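The Cushion

Box 13 was the last one and Iestyn hadn't labeled it. Of course he hadn't.

Keys on the windowsill by noon, that was the deal with the landlord. It was twenty past ten. 3 January 2022, rain on and off, the van double-parked outside with its lights blinking and a man from Rullard Removals sitting in it eating a sandwich.

"Anything else coming down?" he'd shouted up.

"Nearly," Iestyn shouted back. Which was a lie.

Kitchen done. Bathroom done, except the shower curtain, which he was leaving. Let them have it. The living room though. His mother's living room, 51 years of it, and he'd been saving it for last like you save the vegetables.

Lamp, keep. Radio, keep. Magazines, out. A tin of buttons he didn't even open, just put straight in his coat pocket, and now he rattled when he walked.

And then the cushion.

Big brown thing. Ribbed, stripes running down it, tan and brown and darker brown, the kind of cloth that left lines on your face if you fell asleep on it. He had fallen asleep on it most of his childhood. Chicken pox. The flu. The night Dad drove to Mostyn and didn't call till morning.

He tried it in the box. No. Sideways, no. Sat on it to get the air out and it just sighed at him and came back up again.

"Two minutes!" from the street.

"Yes! Ok!"

He got it onto his knee and looked at the edge. The patchwork edge. He'd forgotten she did that. The old piping had gone, one September, and she'd said she'd fix it and he'd said Mum just buy another one, they're cheap, and she gave him a look and went off for the scrap bag.
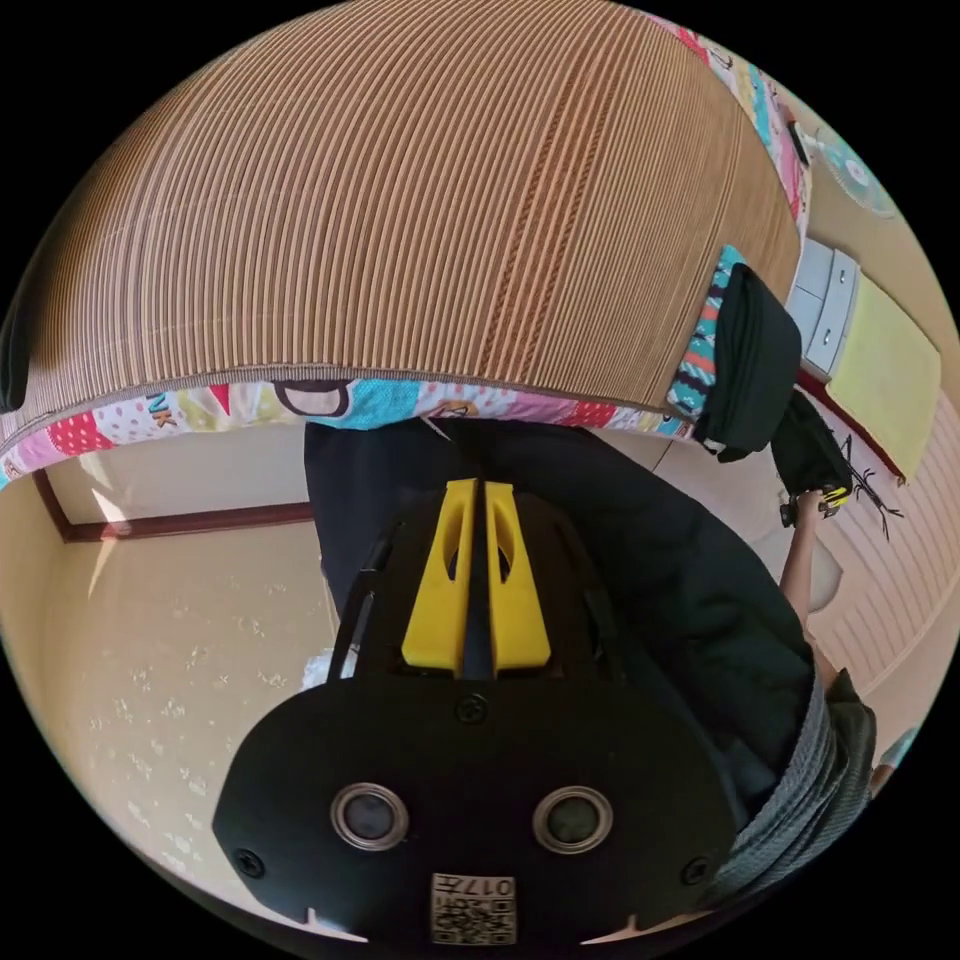
Pink, and dots. She never threw out a scrap in her life, so it could have been anything, pajamas, a lunch bag, the curtains from the caravan. Half a word here, half a cartoon there. When he was grown up and visiting he used to try to read it, lying with his head upside down off the couch. N, K. Pink? Monkey? Thank you? She wouldn't tell him. She said she didn't remember but she was smiling when she said it, so.

His phone went. His sister.

"Are you out yet?"

"Nearly."

"You're sitting down. I can hear you sitting down."

"I'm packing."

"What have you got."

He didn't answer right away. Ran his thumb along the stiches, they were tiny, they got bigger toward the corner where she must have been getting tired, or where something good came on TV.

"The brown cushion," he said.

Nothing on the line for a bit. Somebody's dishwasher going.

"You said it was going to the dump," she said.

"I know what I said."

"There's no room in your place. You said. You said 2 bags and the lamp."

"I know."

"Well I want it then."

"Well you can't have it."

And that was them, both laughing, and then her not laughing, and him looking hard at the ceiling where the damp was shaped like a boot.

The horn. Long one this time.

"I have to go," he said. "What do you think it said? The N K bit."

"Trunks," she said. "It was your swimming bag, you idiot. Swimming trunks. She cut it up when you left for college and she cried teh whole time."

He stayed there a second with the phone gone quiet in his hand. Then he got up - buttons rattling - and kicked box 13 shut with nothing much in it, and left it there, and went down the stairs sideways with both arms around the cushion, not able to see his feet.

"That going in the back?" said the man from Rullard, wiping his mouth.

"No," Iestyn said. "Up front."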